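# Open Day Bin-Picking Set

Print | E-mail

Recordings and notes from the Saturday open day at the Sosten lab. This file covers what the set contains, how it was made during the demonstration, and what to watch for before using it.
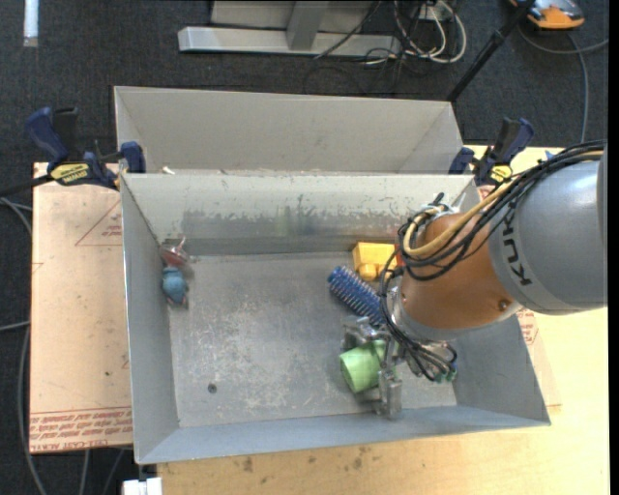
The set has 300 pick attempts in 7 sessions. All of them were made in front of visitors, between 10 a.m. and 4 p.m., with the arm running the same picking program the lab used through May. No attempts were removed afterward. If the arm missed, the miss is in here.

## Who did what

- Darmawan Oei ran the arm and wrote the picking program.
- Nabila Sopacua labeled the attempts.
- Herman Entili looked after the floor and kept the session log.
- Shakuntala Joshi maintains this file and the loading script.

Questions about the labels go to Nabila. Questions about anything else go to Shakuntala.

## The demonstration

Each session started with a short talk by Darmawan at the table. After that the program was started and left to run until the session was over or the bin had nothing left that the gripper could reach. Visitors stood behind a tape line on the carpet. They were allowed to choose which objects went into the bin before a session began. They were not allowed to place them, so Herman tipped them in from a tray.

The objects are household things and toys. The pool had 36 of them, and a session used whatever the group asked for. Children tended to ask for the cup and for anything with spikes. One school group asked for only soft toys, which made session 4 the slowest of the day.

The arm is a KUKA with a jointed metal gripper. It works over an open metal bin, with a second bin behind it. The bins were clamped in place before the doors opened and were not moved between sessions. The camera was fixed as well, so one calibration file serves the whole set.

## Layout

 openday/
 sessions/
 s1/ ... s7/
 objects.csv
 labels.csv
 calibration.json
 log.txt

Each session folder has one subfolder per attempt. An attempt holds the camera images, the arm positions and the gripper opening over time. `objects.csv` lists the pool with a short name and a size class for each object. `log.txt` is Herman's log, typed up from paper with the spelling left alone.

## Labels

`labels.csv` has one row per attempt:

- `attempt_id`
- `session`
- `object` (short name from the pool, or `unknown`)
- `result` (`held`, `dropped`, `missed`, `stopped`)
- `note` (free text, often blank)

`held` means the object left the bin floor and was still in the gripper at the end of the lift. `dropped` means it was lifted and then fell. `stopped` means a person pressed the stop button or the program quit on its own. Of the 300 attempts, 76 are labeled `dropped` or `missed`.

Nabila labeled everything once, and Cempaka Sopacua went over sessions 1 and 2 a second time. Where they disagreed, they looked at the images together and settled on one label. Sessions 3 to 7 have had a single pass only.

## Known problems

- The bin floor is scuffed and shiny. Overhead lights show up on it in the afternoon sessions, and the program sometimes went for a bright patch with nothing on it. These are labeled `missed` with object `unknown`.
- Objects near a wall are hard for this gripper. A finger needs room on both sides, and the program gives up on an object after three tries.
- The hose and cables on the wrist hide part of the bin during a lift. Do not count on seeing every object in every image.
- Session 5 starts late. The first attempts ran before recording was turned on and are not in the set. The log mentions them.
- Clear and shiny parts give poor depth. We left the depth images as they came.

## What it can be used for

The set is small. It has worked well for us as a check on a picker that was trained on something bigger, and for teaching. It is too small to train on alone. Pick times should not be compared with other labs, as Darmawan slowed the arm down for the visitors.

No visitors appear in the images. Sound was not recorded.

## Loading

 python load.py --root openday --session 3

Leave out `--session` to load all of them. The script needs NumPy and Pillow and nothing else. Add `--no-depth` on a machine with little memory.

## Changes

- v1.1: fixed swapped object names in session 6; added `note` column.
- v1.0: first release, sent to the people who signed the sheet at the door.

Print | E-mail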